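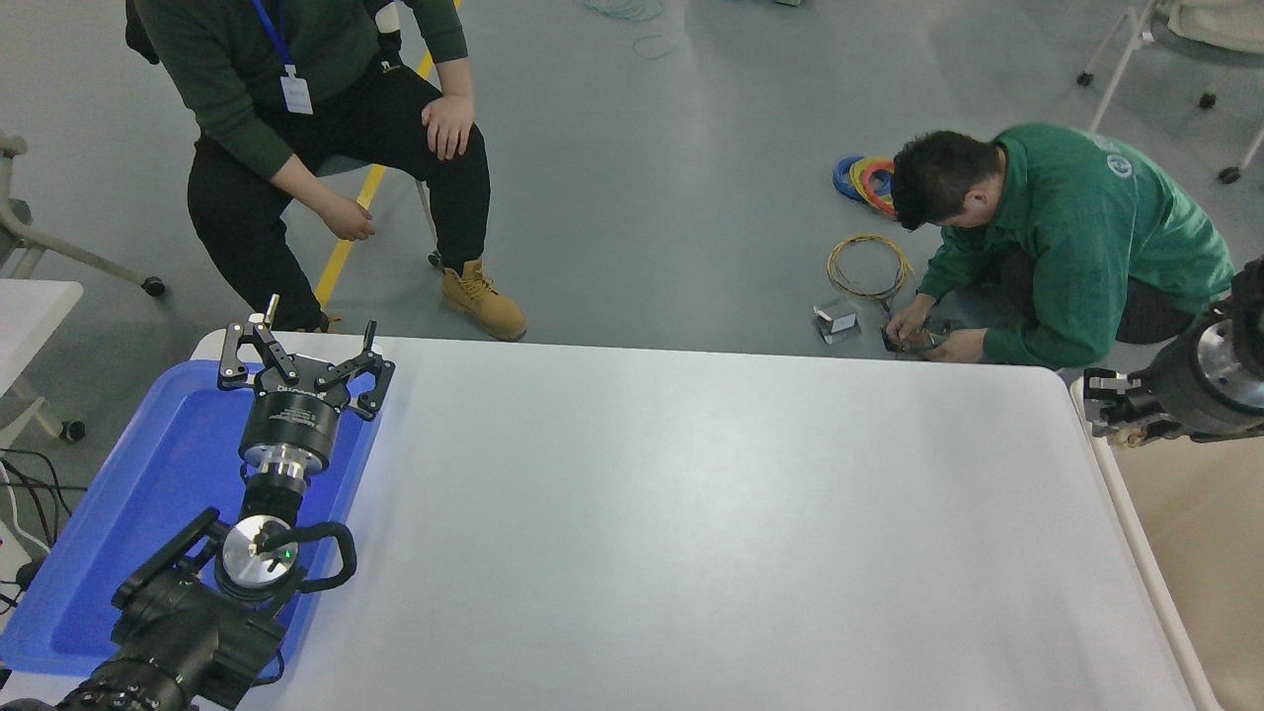
## 4. Setting up the sorting table

1. Wipe the white tabletop with a damp cloth and let it dry.
2. Lay the blue tray at the left side, rims up.
3. Stand the bin at the right, beside the table.

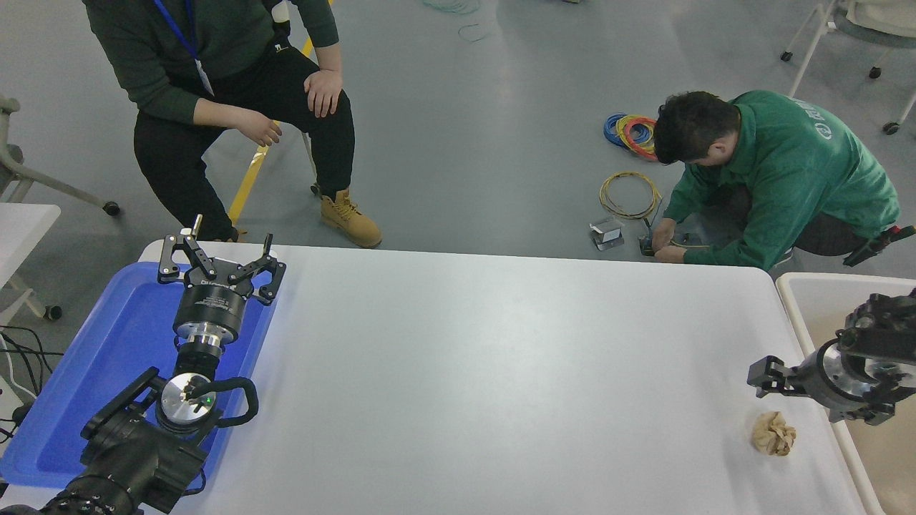

4. Drop crumpled paper and cloth scraps into the bin. Keep the tray for items going back to stores.

**Note:** Grey scuffs come off with Gruvora cleaner, part 586.

**Caution:** Do not lean on the rounded corners.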